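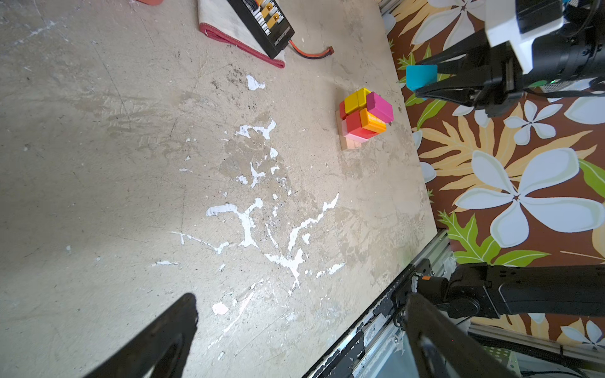
Home | Forums | Builds | Swap Table | Search

Print this thread | E-mail to a friend

Sestcombe Robotics Forum > Learning from Demonstration
Started by Rafferty Ferreira, Thursday evening

Block stacking demos - how messy do you let yours get?

raff_ferreira wrote:
Okay, I've had the two-arm rig going every night this week and I'm having a ridiculous amount of fun with it. We're up to 52 good episodes of the coloured block task, all driven by hand with the leader arms, and I want to hear how other people decide what goes in and what gets tossed.

The task is simple enough. Blocks start scattered, and the arms build them up into a cluster on the plain wooden base. Turquoise goes on last. I've been letting either arm do the pick, whichever is closer, and I move the base between episodes so the policy can't just memorize a spot on the table.

My question is about the fumbles. Sometimes I close too early, knock the pink one sideways, back off and try again. Do you keep those? I've been keeping them if the stack gets finished in the end. Pramila (she drives the other half of the evenings) deletes every one of hers, and we can't both be right!

pramila_u wrote:
We can't, and I'm the one who's right :)

Half of Raff's fumbles are Raff looking at the kettle. If you train on that, the arm learns to dither above the block for two seconds before it commits. I watched the Swai policy do exactly that last month and it was all in the demos. Clean approach, close, lift, place. Anything else I bin and drive again, and it only costs me a minute.

I'll give him this much, his variety is better than mine. I get into a groove and set the blocks out in nearly the same spots without noticing.

dwight_l wrote:
Great thread, and what a good-looking task. I'm with Raff on this one. If the only thing the model ever sees is a perfect approach, then the first time it drifts a centimetre off it's somewhere it has no examples for. We had that with the Korano drawer task. Beautiful demos, and the thing would miss the handle and then just push the air forever.

What I'd do is keep the recoveries and trim the dithering. Cut the episode so the pause is gone but the back-off and second try are still there. It's fiddly, but the scrubber in Feka makes it bearable.

raff_ferreira wrote:
Oh, trimming! I hadn't thought of cutting inside an episode, I've only ever kept or deleted the whole thing. Does the playback jump matter if the arm was dead still on both sides of the cut?

dwight_l wrote:
Not if it was really still. Check the joint traces before you cut, don't go by the video. An arm that looks parked can be creeping a fair bit, and if you chop that out you get a little step in the actions. Check the second arm too, it may have been moving while the first one sat there.

olesia.d wrote:
Can I ask about the table? I love the paint splatters, and I'm wondering if you're leaving them on purpose. The flowery cloth too. Our group has argued for ages about plain backgrounds. I teach the Saturday juniors and they all want to put down their own tea towels, and I'd like to tell them yes.

raff_ferreira wrote:
Tell them yes! The paint was there when I got the bench and I'm not scrubbing it off. The cloth gets swapped every so often. I'd much sooner have the policy learn what a turquoise cube looks like over flowers and scuffs and whatever else than find out on demo day that it only knows grey.

I also leave odds and ends lying about at the far side, like the charging board with its lead. As long as I can reach the blocks cleanly, I don't tidy.

pramila_u wrote:
I do tidy, for the record. Not the cloth, the cloth is lovely. But I don't want a cable anywhere a gripper might go, and I've asked him to move that charging board more than once. Distractors are fine. Make them things that don't matter if they get grabbed. A sock, a mug, a spare block.

olesia.d wrote:
A sock it is. The juniors will be thrilled. Do you write down which background went with which episode?

pramila_u wrote:
Yes, one short note per episode: cloth, base position, who drove. The driver is the useful one. Train on mine, train on his, compare.

sarla_garg wrote:
Jumping in because I've run that comparison on our own sorting task, with two drivers. The mixed set did best for us, but only after we agreed on the order of the blocks. One of us always started with the far ones and the other with the near ones, and the policy would reach halfway for one, change its mind and reach for another. It looked so indecisive, poor thing.

So before you fight any more about fumbles, are you two picking in the same order?

raff_ferreira wrote:
Um. I go by whatever's closest.

pramila_u wrote:
I go yellow, red, orange, pinks, turquoise. Every time. I thought we'd agreed on that!

raff_ferreira wrote:
We agreed turquoise was last!

sarla_garg wrote:
There you go. I'd fix the order first, or label it and feed it in as an instruction, then redo the comparison. And please don't delete the old episodes. They're still perfectly good for the grasp itself if you split them up by block.

dwight_l wrote:
Seconding the split. Short clips, one pick and place each, and the order doesn't matter any more. You'd get a lot more out of what you've already got. I don't agree about feeding the order in as an instruction, though. With a set this small I think it'll just ignore it.

sarla_garg wrote:
Ours didn't ignore it, but we had more episodes by then, so you could be right. Worth an evening to find out.

raff_ferreira wrote:
I'm splitting them tonight. Pramila's order from now on, my fumbles stay in with the pauses trimmed, and I'll post both sets of results once they've trained. So excited to see this!

pramila_u wrote:
And the charging board?

raff_ferreira wrote:
Moving it now.

Previous thread | Next thread | Back to top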